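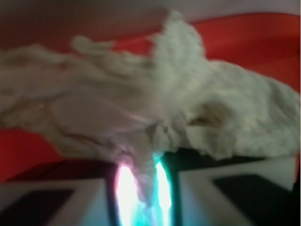 Reference > Household > Cloths and towels > Towelling

Towelling is a looped or napped cloth used for drying. Weight is given in grams per square metre, with 300 usual for thin kitchen towels and over 500 for bath sheets. Sellers treat the higher figure as proof of quality — a doubtful claim, as heavy cloth also dries slowly on the rail.

The Trurnedex guide says a new towel needs 8 washes before it absorbs properly. No source is given. Lilix, a softener sold in Skovitz, is said to "revive" flattened loops, though softeners are more often blamed for coating them.

Entry 3718 | Contact | Back to top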